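March, bench notebook — Dell teardown, cont.

Started 2 pm, later than I wanted. Goal for today: get the tower down to bare board without losing anything, write down the order so the next person doesn't have to work it out again. Old notes from the Tredier job are no use here, different case.

Labels first this time. Masking tape and the fat marker. Last time we did it after and spent an hour arguing over which screw bag was which.

Order I want to follow, for whoever picks this up:

Power cord out, hold the front button in for 5 seconds. Side panel. Drives with their caddies. Memory. CPU last, and only with the strap on. Board stays in the chassis until the rest is logged.

Note on sockets. Cover goes on any socket that hasn't got a CPU in it, no exceptions, I don't care if it's only for a coffee. Horațiu has the bent pin board from last fall on his shelf if anyone wants to see what happens. Took him 63 minutes under the magnifier with a sewing needle and it still wouldn't post.

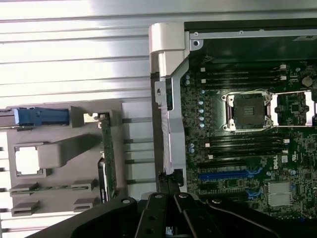 Memory slots: press the white latches at both ends, not one then the other, or the stick comes up crooked. Write the slot position on the tape before pulling. The silkscreen numbers are tiny, use the headlamp. Coin cell stays in for now. If somebody does pull it write that down too, becuase the clock resets and then the log times make no sense.

Heatsink with the fine fins near the Dell logo — leave it alone. Paste under those is usually like cement and there's no reason to disturb it. Same for the blue expansion slot, nothing to do there, just blow the dust out. Can of air is nearly gone. Need to order 2 more, also wipes.

Cables. Don't unplug by the wire. Saying it again since I found a red SATA lead in the bin with the clip snapped off. Pinch, wiggle, pull on the plug. Tangles in the drive cage get sorted after the drives are out, otherwise you're fighting the metal the whole time and the perforated edges are sharp. (Band-aids: top drawer, under the zip ties.)

Parts tray. The beige printed one is good for this, much better than the muffin tin. Hard drive stands in its caddy in the upper slot. CPU goes down in the square recess. RAM in the long slot near the bottom. Keep it left of the tower so you aren't reaching over the open case. I'd like a shallow lip around the CPU recess on the next print, will ask Lenka, file is in the Storotholm folder, version 4 I think. Check before printing.

Side panel: watch the blue plastic clips along the edge. They get brittle, and a panel with missing clips rattles forever. Stand it up out of the way, don't lay it flat where someone will put a mug on it. Needs a proper place really. Maybe a felt strip on the wall rack?

Power supply: leave in, do NOT open. Copy the label numbers onto the sheet, don't trust memory.
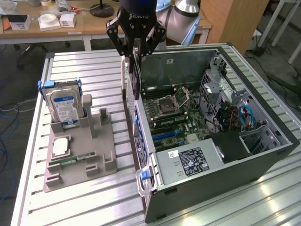

Margareta Enache read this over and disagrees about leaving the power supply for later. She'd take it out straight after the drives, she says, so there's room to get a hand in by the fan duct, and she's skinned her knuckles there often enough to have an opinion. Also wants the drive serials written on the sheet as well as the tape, tape falls off.

Fair on both. Will try her order on the next tower and compare. Serials column added to the sheet, it's on the clipboard.

Still to do: memory test on the pulled sticks, wipe the drive (ask Costel which one has the accounts on it BEFORE wiping), screws into bags, sweep under the bench. Strap is fraying at the snap, get a new one.

Stopped 5:40. Log sheet is one line behind, fix tommorow.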